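Pay for the training hours, skip the extras

Mellska now rents its handheld gripper kit by the month, and the price has people in our trade arguing. I think most small shops should take it, and should turn down the add-ons.

The kit is 2 grippers, the software and up to 16 hours of support. You pack the bag yourself, grippers in hand, and the software learns from your runs. We logged 334 runs in April, mostly snack pouches into canvas totes.

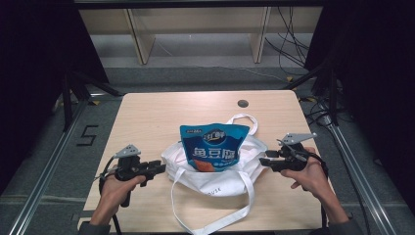
Sarla Tyagi wrote in to say the rental only makes sense if you already own an arm, and that 106 runs were enough for her simplest job.

She's right on the first point. On the second, I'd want more. Soft bags change shape every time — a low count looks fine until the handles flop the wrong way.

Rent it for a season, then decide.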